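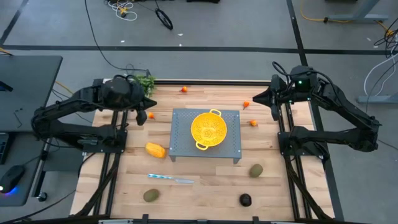
Wozu wurde die Förderung im Berichtszeitraum verwendet?

Das Geld ging zum größten Teil in die Aufarbeitung der Hörerbriefe aus dem Nachlass des Senders Penden, also in das Lesen, Ordnen, Abschreiben und Verschlagworten. Ein kleinerer Teil wurde für säurefreie Mappen und Kartons ausgegeben, und ein Rest steht noch für die Übersetzungen bereit.

Zwischenbericht zum Projekt „Stimmen an Penden“
Vorgelegt am 22. März 2023
Verfasser: Ekow Quaye, Projektleitung
An die Förderstelle der Stiftung Eshun

Sehr geehrte Damen und Herren,

mit diesem Bericht möchte ich Sie über den Stand unserer Arbeit informieren. Ich folge der Gliederung, die Sie uns mit dem Bewilligungsschreiben geschickt haben, nur den Punkt „Öffentlichkeitsarbeit“ habe ich ans Ende gestellt, weil dort noch wenig zu berichten ist.

1. Stand der Erschließung

Der Bestand umfasst 2.315 Briefe und Postkarten. In unserem Antrag hatten wir eine niedrigere Zahl genannt. Der Unterschied erklärt sich dadurch, dass viele Umschläge mehr als ein Schreiben enthalten haben. Manchmal schrieb eine ganze Familie gemeinsam, und jeder legte sein eigenes Blatt dazu. Wir haben entschieden, jedes Blatt mit eigener Unterschrift als eigenen Brief zu behandeln. Diese Regel ist für die Suche praktisch, sie macht aber die Verzeichnung länger.

Alle Stücke sind jetzt entnommen, geglättet und mit einer Signatur versehen. Die Kurzverzeichnung (Absender, Ort, Datum, Sprache, Thema) ist für die Jahrgänge bis 1971 abgeschlossen. Bei den späteren Jahrgängen fehlt vor allem noch das Thema. Die Briefe wurden damals nach dem Datum des Eingangs abgelegt, nicht nach dem Datum des Schreibens, und zwischen beiden können mehrere Monate liegen. Wo wir nur den Stempel des Senders haben, steht in der Datenbank ein „E“ vor dem Datum.

2. Sprachen

Gefunden haben wir bisher 14 Sprachen. Die meisten Briefe sind auf Englisch oder Französisch geschrieben, danach folgen Deutsch und Indonesisch. Für die indonesischen Briefe ist Zulkifli Pangaribuan verantwortlich. Er hat im Februar eine erste Auswahl übersetzt und dabei auf eine Schwierigkeit hingewiesen, die ich vorher nicht gesehen hatte: Ein Teil dieser Briefe benutzt noch die alte Rechtschreibung, ein anderer Teil schon die neue, und einige Schreiber mischen beide in demselben Satz. In der Abschrift lassen wir alles so stehen, wie es ist. Im Suchfeld wird zusätzlich die heutige Form eingetragen.

Für drei Sprachen haben wir noch keine Bearbeiter. Es handelt sich um wenige Stücke, deshalb ist der Zeitplan davon nicht betroffen. Sollten Sie in Ihrem Netzwerk jemanden kennen, der Amharisch liest, wären wir für eine Vermittlung dankbar.

3. Inhaltliche Beobachtungen

Wir hatten erwartet, dass die Hörer vor allem über den Empfang berichten. Solche Briefe gibt es wirklich viele, mit Uhrzeit, Frequenz und einer Bewertung der Störungen. Sie wurden geschrieben, um vom Sender eine Bestätigungskarte zu bekommen. Daneben gibt es aber eine große Gruppe von Briefen, die auf einzelne Sendungen antworten, manchmal auf mehreren Seiten. Besonders oft wird die Reihe „Lutex“ erwähnt, ein Sprachkurs, der am frühen Abend lief. Ein Hörer aus Kumasi schickte über zwei Jahre nach jeder Lektion seine Übungen ein und bat um Korrektur. Die Durchschläge der Antworten liegen bei, und man sieht daran, dass die Redaktion ihm jedes Mal geantwortet hat, am Anfang förmlich und später recht herzlich.

Schwierig sind die Briefe mit persönlichen Bitten, zum Beispiel um Geld, um Medikamente oder um Hilfe bei einer Ausreise. Diese Stücke werden verzeichnet, die Abschrift bleibt aber gesperrt, bis die rechtliche Frage geklärt ist. Bisher betrifft das 40 Briefe.

4. Technik und Datenhaltung

Die Datenbank läuft auf Somix. Der Umzug aus der alten Tabelle hat länger gedauert als geplant, da die Ortsnamen nicht einheitlich waren. Für „Léopoldville“ und „Kinshasa“ etwa muss beides gefunden werden, ohne dass man die eine Schreibung durch die andere ersetzt. Wir führen jetzt eine eigene Liste mit historischen und heutigen Namen. Die Liste stellen wir Ihnen gern zur Verfügung, falls sie für andere geförderte Projekte nützlich ist.

5. Abweichungen vom Zeitplan

Die Abschriften liegen hinter dem Plan. Die Handschriften sind schwerer zu lesen, als unsere Probe vermuten ließ, und bei den Luftpostbriefen scheint oft die Rückseite durch. Ich bitte deshalb um Ihre Zustimmung, die Frist für diesen Teil um drei Monate zu verlängern. Zusätzliche Mittel sind dafür nicht nötig. Der Posten für Reisen wurde nicht ausgeschöpft und könnte, wenn Sie einverstanden sind, in den Posten für Honorare verschoben werden.

6. Öffentlichkeitsarbeit

Ein kurzer Text über die Bestätigungskarten ist fertig und wird zurzeit lektoriert. Die geplante kleine Ausstellung haben wir noch nicht weiter vorbereitet. Zuerst muss feststehen, welche Briefe man mit vollem Namen zeigen darf. Herr Pangaribuan hat vorgeschlagen, mit den Empfangsberichten zu beginnen, und ich halte das für vernünftig.

Die Aufstellung der Ausgaben und die aktualisierte Arbeitsplanung erhalten Sie mit getrennter Post. Für Rückfragen stehe ich Ihnen gern zur Verfügung.

Mit freundlichen Grüßen
Ekow Quaye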